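Stop making people change their passwords every 90 days

Forced password changes are still written into far too many company security policies, and they make those companies easier to break into.
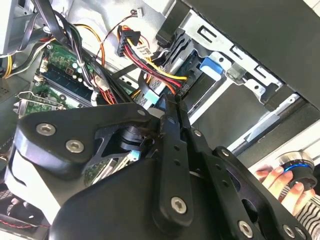

Nest Gwilliam wrote to me after my last column to say that her auditors would never accept a policy without an expiration date in it, and that I could afford to be relaxed about it because I don't have to sign the audit response. She has a point about the signature. I used to sign those responses myself, and I put the 90-day rule in more than one policy without thinking about it much. It was in the template, so it went in.

The rule comes from a time when the main worry was somebody stealing a file of hashed passwords and working on it slowly. If cracking took months, changing the password in the meantime made sense. Cracking a weak password now takes minutes, and an attacker who gets a working login usually uses it the same day. A password that expires in November does nothing about a login stolen in September.

What the rule does do is change how people pick passwords. Last year I helped review accounts at Mathias, a freight broker with 200 employees. With written permission from management we ran a cracking test on the password hashes. We recovered 104 of them. Of those, 77 ended in a number or a season that had plainly been bumped up from the one before. If you knew somebody's old password, you could guess the current one in a few tries. The staff weren't careless. They had been told to invent something new four times a year, for a system that also wanted a capital letter and a symbol, and they did what anyone with other work to do would do.

The help desk pays for it too. Mathias logged 1435 password reset tickets in a year. Each one is a phone call where a tired technician has to decide whether the person on the line is who they say they are. Attackers know this. Talking a help desk into a reset is an old trick and it still works, and it works better where resets are routine and the queue is long.

I would replace the rule with four things. Require long passwords, at least 15 characters, and drop the symbol requirements. Check every new password against a list of known leaked ones and refuse it if it's there. Turn on a second factor for everybody, including the executives who ask to be left out. And force a change right away when there is a sign of compromise - a leak, an odd login, a laptop that went missing with sessions open.

The last one is where I get the most resistance. A calendar is easy to enforce and easy to show to an auditor. Reacting to signs of compromise means somebody has to be reading the logs, and plenty of companies collect logs that no person ever opens. I think that is the real reason the 90-day rule survives. It looks like a control and costs nothing to set up.

As for auditors, they vary. NIST's guidelines have advised against routine password expiration for years, and in my experience many auditors will accept that if you write down what you do in its place and can show it running. Some won't. If a customer contract or an insurance form still demands expiration, follow it for the accounts it covers and leave everyone else out of it. Then raise it at renewal.

Shared and service accounts are a separate matter. When somebody who knows a shared password leaves, change it that day. I would say the same for admin accounts, and I'd rather see those moved to hardware keys anyway.

Mathias dropped the 90-day rule in the spring, after turning on the second factor. The contract with its largest customer still calls for expiration, so nine accounts are on the old schedule until that gets renegotiated.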